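Clear Boxes, White Table: A Sorting Gallery

26 January 2021
By the Prorkcombe Craft Room

We started sorting the craft room in November and we are still going, and I have to say I'm loving it! There were 2,132 loose things on the first tally (buttons, beads, pen nibs, the little brass hooks from the Rondach kits) and every one of them had been living in old cookie tins. Now they're moving into clear plastic, one box at a time, and I wanted a page to show how it's going. Scroll down, and if you've got a drawer like ours at home, go and open it.

The divider box
I'm so fond of these. Clear walls, rounded corners, and a panel inside that runs on the diagonal, so you get boxes within boxes when the light catches the edges. Tip one over on the white table and it nearly disappears except for the rim.

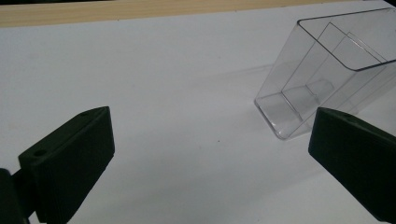 What goes in them
Glass beads first, 400 to a box, with the blues on one side of the panel and the greens on the other. Then the seed beads, which are tiny and wonderful and get everywhere, at 800 to a box. The Cendik thread cards were a surprise: they stand up against the divider as if it had been cut for them.

The white table
Best thing we did all winter. Dark beads show up on it right away, and so does every crumb. We used to sort on the old green felt and lost half the black ones in the fuzz.

Labels
Still to do! We have 48 printed and they look great, a nice plain typeface on cream paper. The Vasić buttons get their own color when we pick one (I'm voting for orange). Small label on the short end, big one on the lid, so you can read them stacked or on the shelf.

Next up
Ribbons. They're in a suitcase at the moment, all of them, in one enormous knot, and I can't wait to get at it.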